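Mabuza Steam Press - User Guide
Section 4: First Set-Up and First Pressing

This site uses cookies to remember your settings. Accept all / Manage choices

You have unpacked the press, put the foam in a closet where it will live for years, and skipped Sections 2 and 3. Welcome. Please go back for the part of Section 3 about the outlet. The rest of it is mostly about the box.

4.1 Where to put it

Pick a surface that is level, steady and tall enough that you won't be stooping. A kitchen counter works. A card table does not, however much you like it. Leave a hand's width of space behind the press for the steam to get out, and keep it away from wallpaper you are fond of.

Whatever you set it on should be clean before you start. Grit under the feet will mark a good surface, and it will do it on the first day.

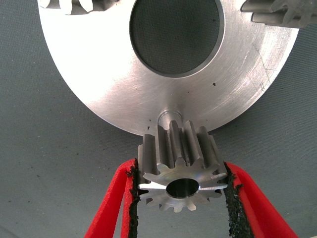
CAUTION: Do not run the press from an extension cord. We know there is one behind the couch. It is already running the lamp, the phone charger and the fan.

4.2 Filling the tank

1. Make sure the press is unplugged and the lid is closed.
2. Slide the tank out toward you. It sticks a little when new. Pull straight, don't wiggle.
3. Fill to the line with plain tap water. If your kettle grows a white crust inside, use half tap and half distilled.
4. Push the tank back until it clicks. A tank that hasn't clicked will empty itself onto your socks.

Note: No perfume, no starch, no lavender drops. The Pisico scented water sold for other irons will gum up the valve, and the repair is not covered. Your shirts will have to smell like shirts.

4.3 Warming up

5. Plug in the press and turn the dial to 2. The light will blink.
6. Wait until the light stays on. This takes 4 minutes. Watching it does not help, though most people watch it.
7. Press the steam button over the sink side a few times. The first puffs may spit. Keep your hands and any cats well back.

If the light is still blinking after 13 minutes, unplug the press and see Section 9, where you will be asked whether it was plugged in.

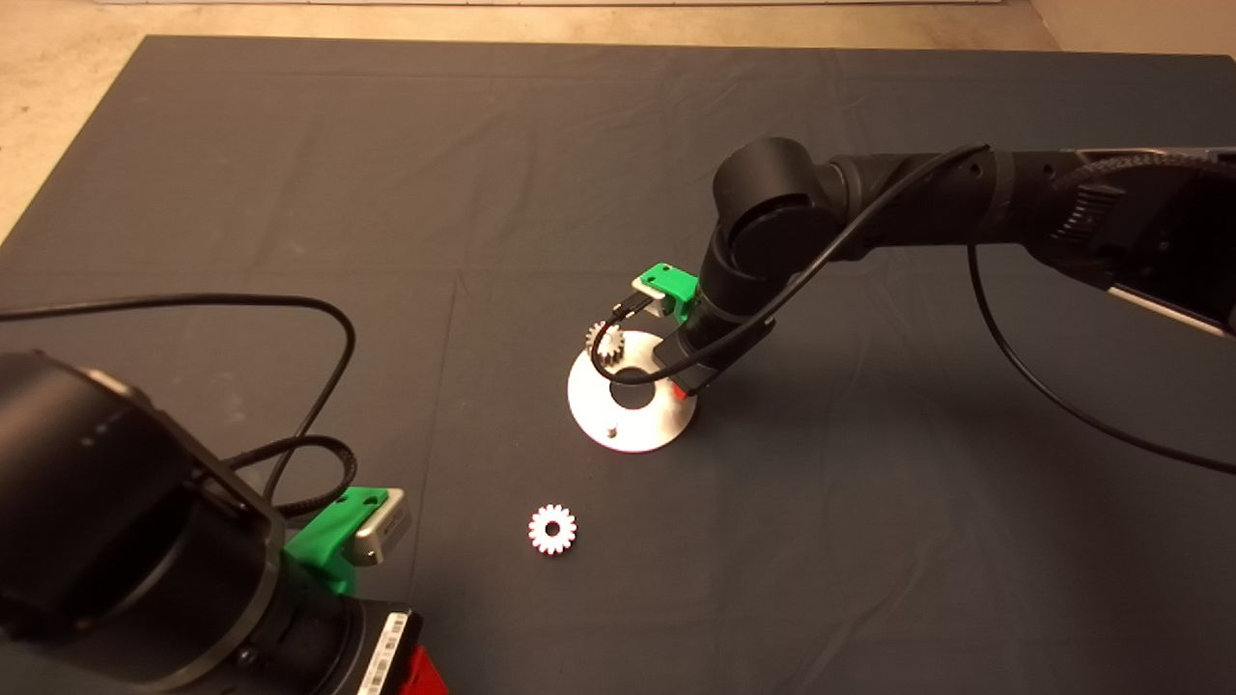 Reading time: 4 min

4.4 The first pressing

Start with something you don't love. A pillowcase is fine. An old dish towel is better. Your interview shirt at 7:30 on Monday morning is the classic choice, and we get a lot of mail about it.

8. Read the care label. If it has been cut out, use the lowest setting and hope.
9. Lay the item flat and smooth it from the middle outward with your palm. Any crease you leave in now will be pressed in with great skill.
10. Put a pressing cloth over anything dark, shiny or wool. Plain cotton is best. 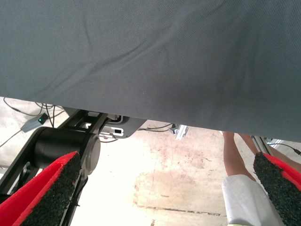

11. Lower the lid slowly and hold for a slow count of five. Longer is how you get the brown rectangle.
12. Lift the lid, let the steam clear, and only then move the item.
13. Hang it up right away. A chair back is not hanging it up.

CAUTION: Never press anything while it is being worn. This line was added in the second printing.

4.5 Thick and awkward things

Tablecloths and curtains go through in sections. Fold the finished part away from you and keep the rest off the floor - a second chair does the job. Work along the length first, then come back for the hems. Pleats are covered in Section 6, and so is giving up on pleats. 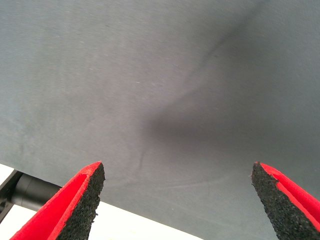
Wian Nel wrote to say that curtains come out far better slightly damp, and that going over them dry gave the same wrinkles in new places. We tried it with a Gitico lined pair and have to agree. Mist them, roll them up, leave them for an hour, then press with the lining side up. Wian also asked if the lid could be made quieter. It could not.

4.6 Shutting down

14. Turn the dial to 0 and unplug.
15. Leave the lid open until the press is fully cool.
16. Empty the tank into the sink and leave it out to dry overnight.

The Zivby travel cover fits this model. Put it on a cold press only, and keep your receipt for both.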